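Subject: Re: [chores] can they do it yet??

Lleucu Harries wrote:
> So has anyone got a machine that clears a desk yet, start to finish,
> no one hovering? Drollside say theirs does. I'd settle for
> the washing up.

Short answer no. Longer answer — papers are the worst. Mugs fine, boxes fine, a thin sheet flat on a table, hopeless. We logged 359 tries at tidying in February, 77 of them paper, and 13 of those ended with the sheet where it shoud be. Drollside never say what was on the desk, do they.

Folding is a bit better. Washing up, ask Kong, not me.

At our end it's still people with hand-held grippers, two at a time, going round the office upstairs. Light wooden table with papers on it, then the white desk.
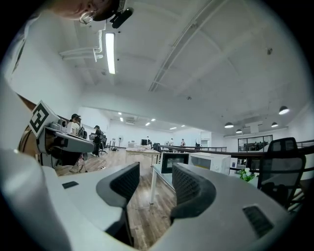

Wahyudi Chong
List moderator / chores trials, Zirnavau

Will send the paper numbers seperately, need to fix the columns first. Anyone from Skirkura reading — do you still want them split by room?

W.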